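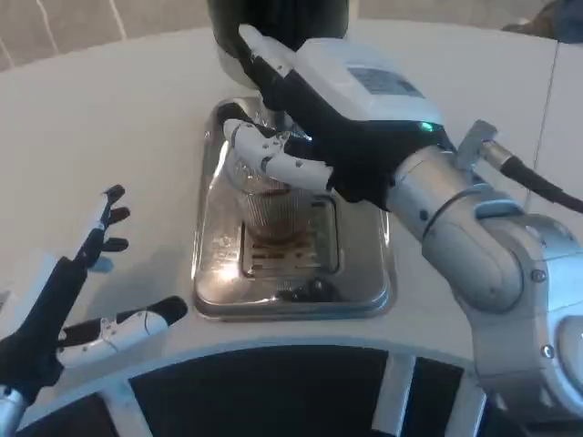
**How much should I set aside for the things that go around a kitchen robot, on top of the price of the robot itself?**

Plan on adding 25 percent to whatever the seller quotes you, and keep that money in a separate envelope (or a separate account, if you're more modern than I am) until the machine has been working in your own kitchen for a full season. Counter work, cups, pads, electrical work and the first service visit will all want some of it.

That's the short version. The long version is the rest of this page, and I'm afraid it really is long, so do get yourself something to drink first. We run a small breakfast place, and I've kept notes through the whole business of shopping for a robot to help at the coffee counter. Friends with bigger kitchens and friends with much smaller ones have asked to see them, so I've tidied them up a little. Take whatever suits you!

## Start with the cup

I began at the wrong end. I read brochures for weeks, comparing arms and hands and how far this one could stretch, and only then did I look at what I wanted the thing to pick up. Please start with the cup. Take every cup, glass and mug you serve in, line them up on the counter, and write down how wide each one is where you'd naturally hold it, how tall it is, and what it weighs full. Then cross out as many as you can bear to.

We went from a whole shelf of odds and ends down to one glass and one mug, and it hurt, because I'm fond of my odds and ends. But a seller can give you a sensible answer about two cups. Ask about a whole shelf and you'll get a lot of "it should be fine."

A few things to look for in a cup:

- Sides that are straight or nearly so. A strong taper makes any grip want to slide up.
- Some texture. I like a ribbed glass for this, and it's nicer in my own hand too.
- No handle, or else a handle that you'll always set facing the same way. Decide which and stick to it.
- Something you can still buy next year. Order a spare case now.

Clear glass deserves a question of its own. Some machines find clear things harder to see than solid-colored ones, so ask the seller to show you with *your* glass, on *your* color of counter if you can manage it. I carried a glass and a sample square of countertop to every showroom in a tote bag. I got some looks, but they always let me try it.

## Then the spot where the cup stands

If your dispenser is the overhead kind, with the spout hanging down over a drip tray, the tray matters more than I would have guessed. It sets where the cup goes, it catches what misses, and it decides how much room the fingers have around the glass. A hand that wraps around the upper part of a cup needs clearance under the spout as well as at the sides, so measure from the grate up to the lowest part of the dispenser, take away the height of your cup, and write down what's left. That little number was the one the Hasari people asked me for first, before they asked about money.

A recessed steel tray with a slotted grate has been my favorite of the ones I've tried. Cutting one into an existing counter costs more than setting a loose one on top, and I'll give you our figure so you have something to go by: Camargo, who did our countertop, charged $380 for the cutout, the tray and the drain connection together. A loose tray is far cheaper. It also creeps. You bump it with your hip on the way past, it moves over by the width of a pencil, and now the cup isn't where the machine was taught to look for it. If you do go with a loose one, put rubber feet on it and mark the corners with tape.

While the counter is being cut, think about these:

- Rounded inside corners, which wipe out in one pass. Square ones want a toothbrush.
- A grate that lifts out with one finger and goes in the dishwasher.
- A matte countertop around the tray. Ours is off-white and easy on the eyes under bright lights, though it does show coffee if you let it sit.
- Free counter on both sides, so that a person can set a cup down without reaching across the arm.

## One arm or two

You'll be asked this early, and the difference in price will make you sit up straight. Two arms let one hand hold while the other does something, such as putting on a lid or opening a bag. If all you need is a cup moved from the spout to the serving side, one will do it, and I'd put the savings toward a better hand.

Write out your jobs the way you'd write them for a new helper on the first morning, every step, even the silly ones. Then go down the list and mark the steps where you would use both hands yourself. I only had a mark beside lids and milk cartons, and I decided I could keep on doing milk cartons. My sister-in-law did the same exercise for her bakery counter and marked nearly every line, so she's shopping for two.

## The hand is where it wears

Arms last. Hands get coffee on them. If you remember one thing from this page when you're sitting across from somebody with a price sheet, let it be to ask about the hand: what the pads inside the fingers cost, how long they take to arrive, and whether you can change them yourself with an ordinary screwdriver.

We looked at Skadico pads, which are sold in sets, and at the ones that came with the hand. I liked both. What settled it for me was that one set could be ordered on its own and the other meant buying whole fingers. Get the answer in writing, with a part number, and tape it inside a cupboard door.

Ask too which parts may be wiped with a wet cloth, and with what. Some finger joints don't care for dish soap. Plain hot water on a wrung-out cloth, followed by a dry one, is a gentle place to begin, but the maker's sheet has the last word there.

## Power, cords and where they run

Have an electrician look before you order anything. We needed a second outlet on the far wall and it took seven weeks to get somebody out, which pushed everything back into April.

Any cable that runs along an arm needs slack at the wrist and elbow, and it needs to stay well away from the hot side of the counter. When you see a machine demonstrated, step around and watch the cord instead of the hand for a minute. Does it rub on anything? Does it swing over the cups? Ask what a replacement costs and if fitting one counts as a service call.

## A budget you can copy

I keep ours on a single sheet of paper, and these are the headings. Fill in your own amounts, since prices where you live won't match mine.

| What | When you pay | My note |
|---|---|---|
| The machine | At order, usually in two parts | Ask what the second part depends on |
| Delivery and setup | On the day | Find out if stairs are extra |
| Counter and tray | Before delivery | Measure twice, then have them measure |
| Electrical | Before delivery | Book it first of all |
| Cups, plus a spare case | Anytime | Same supplier, same style |
| Finger pads | With the order | Two sets, one in the drawer |
| First service visit | After a few months | Around $300 for us |
| Training hours | First month | Your own wages count too |

That last line is easy to skip. Somebody has to stand there and learn it, and somebody else has to cover the register meanwhile. I put down our hours at what I'd pay a helper, and I was glad I did when I came to compare buying with renting.

## Renting first

Drevlow rents by the month, with part of the rent going toward the price if you keep the machine, and I'd look for that kind of arrangement wherever you are. Read the page about damage very slowly. Find out whether a coffee spill is "wear" or "damage," and who pays the freight if the thing has to go back.

If you do rent, try to rent across a busy stretch and a dull one. A quiet Tuesday will make any machine look wonderful. What you want to know is how it fits with people squeezing by with trays, and whether your regulars mind waiting while it finishes what it's doing.

## Small things from my notebook

- Draw the reach of the arm on the counter with painter's tape and live with it for a week. You'll find out quickly if the sugar has to move.
- Know where the stop button is, and let everybody on the shift press it once.
- Fill glasses lower than you would by hand, at least in the beginning. Half full is plenty to practice with.
- Practice with cold water before you practice with coffee.
- Indicator lights mean different things on different makes. Copy the color chart onto a card and keep it by the register.
- Polished steel shows every drop and every fingerprint. A dry microfiber cloth on a hook right beside the tray saves walking.
- Keep the boxes until the return period is over, even if they're in your way, and ours were dreadfully in the way.
- Ask for the service number *and* the hours it's answered. Breakfast starts early.

I still have to write up what I learned about milk frothers and lids, and I'll add that further down when the lids I ordered come in. The supplier sent the wrong size.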